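Budget Talk > Small labs and shops > Hand-held grippers now or save for an arm?

Thread started August 11, 2025

trellgate_thitima
Hi all, long-time reader, first real post in this section. I'm Thitima Srithong, I run the equipment side of a small workshop in Trellgate (we're on the second floor of a 1982 building, so no, we can't just bolt things to the floor, I've asked). We want to teach a robot arm to do simple household stuff, mostly shelves and tables, and the plan is to gather demonstrations with hand-held grippers first and buy an arm later.

My trouble is the order of spending. I have to hand in one equipment plan that covers the next 6 months, and whatever isn't in the plan doesn't get bought. Right now it has 3 hand-held grippers with a camera on each, a box of spares, and then everything left goes in a line called "arm, deposit." My boss Pantelis thinks I've got it upside down and we should buy the arm now and run it with whatever's left over.

So who has done this? How much did you put aside for spares, and did you wish you'd bought the arm first?

kyrylo_d
Arm first, sorry! I'm with your boss. We did grippers first and spent a whole season collecting, and then the arm we could afford had a shorter reach than any of us had been working with. A good part of what we'd collected had someone leaning way into a cabinet at an angle the arm simply couldn't get to. If we'd had the arm on the bench (even switched off, even borrowed) we'd have known.

Also your budget people will understand an arm. Try explaining a box of screws and rubber to someone in purchasing.

gasser_j
Disagree with Kyrylo, and we've had this fight before so he won't mind. An arm you buy in June is going to sit there until you have something to teach it. Ours sat under a sheet. The warranty ran the entire time.

What you need from the arm on day one is the reach number and the payload number, and both are on the spec sheet. Tape the reach on the floor, tell people not to lean past the tape, done. Costs you a roll of tape.

kyrylo_d
Jonas, people lean past the tape.

gasser_j
Then you need better people or brighter tape.

trellgate_thitima
Ha, okay. The tape idea is good, I'm stealing it. But can we talk about spares? That line is the one I keep getting grilled on. I put down 400 dollars and Pantelis crossed it out and wrote a question mark, which I think is worse than a no.

nattawut.s
I can help with that one, we go through a lot of parts. Nattawut here, I look after the hand-held sets at a contract shop. Things I'd budget for, going by what I end up ordering:

Finger pads. Always more than you think. The rubber gets dusty and slick and then people squeeze harder to make up for it, and that wears everything else too. Get them in bags if the seller will do bags. Radau sold us singles for ages until I called and asked.

Bushings. People forget these completely. If yours have a linkage with brass bushings, keep a full set per gripper in a drawer. A worn one makes the fingers close a bit crooked and you don't notice until you're picking up something thin.

Screws for the fingers. Cheap, tiny, and they roll under things. Buy too many.

Full fingers. One extra pair for each gripper, and print or order them all in the same batch. We mixed two batches once and the tips didn't meet.

I wouldn't put a dollar figure on the line at all, by the way. I'd list the parts. A question mark next to "400" is easy to write. It's a lot harder to write one next to "finger pads, 3 bags."

trellgate_thitima
Oh that's a really good point about listing the parts. I'm redoing the sheet tonight.

Let me give you a better idea of the kind of work we're planning around, because a couple of you sent me messages asking whether we really need three sets. It's furniture, basically. Tabletops, and then shelving with narrow panels and compartments you have to reach into. The tabletop part is wide open and anybody can do it. The shelf part is where I think the money question sits, because in there you've got walls on both sides of your hand and the linkage needs somewhere to go.
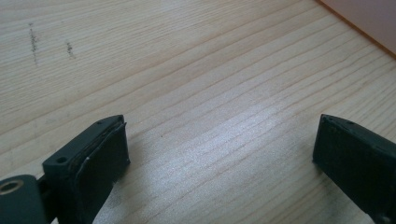
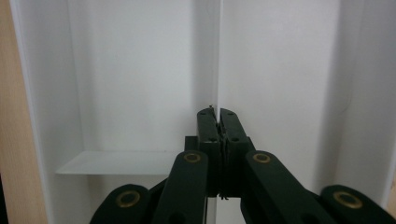

So when I'm comparing quotes I've started asking every seller for the width across the linkage, fully open and fully closed, and you would not believe how few of them have it written down. They all have the finger opening! Front and center, big bold number. But the finger opening isn't what bumps into the side of a cabinet. One seller sent me a drawing with no measurements on it at all. Csizmadia was the only one that wrote back the same day with both widths, and it happened to be the pricier quote, so now I'm stuck feeling loyal to a quote I can't really defend.

The reason for three sets is that I want two in use and one on the shelf. If one's apart for new pads, work keeps going. If I buy two, then the first time something breaks I've got one person collecting and one person watching, and I'm paying both of them.

nattawut.s
Two and a spare is how I'd do it as well. Just rotate them! Don't let the spare be the nice clean one that never gets touched, or your third set ends up feeling completely different in the hand from the other two, and everyone complains about it.

kyrylo_d
Okay, the linkage width thing is a fair question and I'll say so. But doesn't it make my case? Whatever gripper ends up on the arm also has to fit between those panels, plus the wrist of the arm behind it. If you buy hand-held sets that fit and the arm version doesn't, you've bought them twice. Ask me how I know.

What I'd do: get the arm quote in writing now, with the exact gripper mount, and buy the hand-helds to match. You don't have to pay for the arm yet. You just have to have picked it.

gasser_j
I can live with that. Picking it isn't buying it.

kyrylo_d
Write down the date, Jonas agreed with me.

gasser_j
I agreed with the half I said first.

pxenos
Hello. I'm the boss with the question mark. Thitima sent me the link, which was brave of her.

To be clear, I'm not against spares. I'm against a lump with no contents. If it comes back as a parts list I'll sign it. My worry with grippers first is a different one: the arm money. In our place, money parked on a "deposit" line for half a year looks like money we don't need, and someone with a leaky roof comes and takes it. I've seen it happen with a lathe. We planned for that lathe very carefully and never got it.

So for me, buying the arm early is about holding on to the budget. I know it may sit around. I'd take a machine under a sheet over no machine.

trellgate_thitima
Well now I have to be polite in my own thread.

I hear you on the lathe (everybody here has heard about the lathe). Could we do a signed order with a late delivery? Then the money is committed and nobody can grab it, but we don't have an arm taking up the good bench while we're still collecting. I asked Kuresitz about this on the phone and the person was friendly but kind of vague. She said they "could look at it." Has anyone gotten a seller to hold delivery?

nattawut.s
Yes, for us it was no trouble, but get two things in the order. One, the warranty starts when it's delivered and not when you sign. Two, if they change the model before it ships you get the mount you were quoted. We had the first one and not the second and ended up making an adapter plate. It works, it's ugly, it's heavier than I'd like.

gasser_j
Seconding the warranty point very hard, see sheet, above.

Also put training time in the plan if you haven't. It's staff hours so people leave it off equipment sheets, but somebody has to learn how to swap the pads and set the fingers straight again, and it'll be slow at first. I'd block out a day per person before any real collecting and throw away whatever you record that day.

kyrylo_d
Throw it away? Keep it! Label it as practice and keep it. Storage is the cheapest thing on that entire list.

gasser_j
You can keep yours. I've looked at our practice day and there's nothing in it I'd want a robot to learn.

pxenos
Late delivery with a signed order would work for me. Thitima, get it in writing from Kuresitz, with the warranty start and the mount both named. If they won't, get the same question to Csizmadia, I don't mind the higher price if they answer their mail.

trellgate_thitima
Done, both emails are out. For anyone who's planning the same sort of thing, my sheet now goes like this: three hand-held sets with cameras, pads by the bag, one bushing set per gripper, finger screws, one extra pair of fingers per gripper from the same batch, floor tape (it has its own line, Jonas, I hope you're happy), one training day each, and then the arm as a signed order with delivery held.

Still open is the camera question. I've been assuming one per gripper and no extras, but if a camera dies then the third set isn't much of a spare, is it? Nattawut, do you keep a loose one?

nattawut.s
One loose camera and two loose cables. The cables go first. I'd buy the cables even if you skip the camera.

trellgate_thitima
Cables added. Pantelis, you're going to see the sheet change again, sorry, version on the shared drive is the right one.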